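Skilex Teleoperation Group
Minutes of the July progress meeting
Held in the Gundel room, 2 pm start

1. Previous minutes

Accepted with one correction: the spare leader arm went to the Pudurow site, and the earlier minutes had it going to Yüksel.

2. Demonstration count

The group now has 2462 demonstrations on the server across all tasks, which got a proper round of applause. Pouring is the fastest-growing set, and it's a pleasure to see how much smoother the newer recordings are. The operators have stopped making the little stop-start corrections that filled the early ones. Old pouring recordings will stay in the set for now, labelled by operator experience so we can train with and without them.

3. Pouring task, two arms

Long and very lively discussion. The task as written has one arm handling the bottle while the other is free to steady the cup. Operators asked how soon the free arm should come in. Some like to bring it up to the cup before the bottle moves, others keep it parked with the fingers open until they need it. Both styles feel natural at the controls, and there was real affection for each!

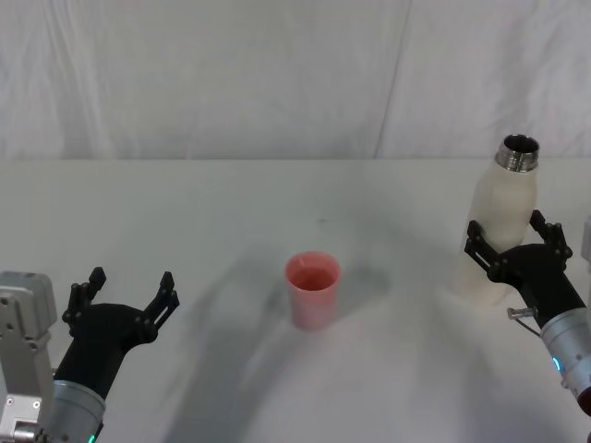
Agreed that both styles are fine, provided an operator sticks to one for a whole session. The operator will note the style in the session log before the first recording. We'll compare the two once each has a decent share of the data.

Grip height on the bottle also came up. Holding it around the middle gives good control of the tilt, and operators said they can feel the difference straight away. Anyone who grabs too low should let go and start the demonstration over – no regrasping halfway through.

4. Showing by hand

The Yüksel team reported on guiding the arms directly, with the operator standing beside the table and moving the wrist. New people pick it up in minutes and love it. The trouble is that it takes both hands to move one arm well, so anything with two arms needs two people who can work in time with each other. The meeting favoured keeping hand guiding for single-arm tasks and for teaching newcomers what a good path feels like. Remote control stays the standard for pouring.

5. Controller feel

Pudurow has tried a lighter trigger spring on the leader grippers. Operators there say their fingers are far less tired after a long session, and their grip is gentler too. Everyone wants one. Skilex will order enough for all three sites.

6. Actions

– Skilex to order trigger springs.
– Pudurow to write up the spring change, with photos of the fitting.
– Yüksel to draft a one-page guide to hand guiding.
– All operators to add pouring style to the session log, starting with the next session.

7. Other business

A request to try pouring into narrower cups was warmly received and held over to the August meeting.

Meeting closed at 3.40 pm.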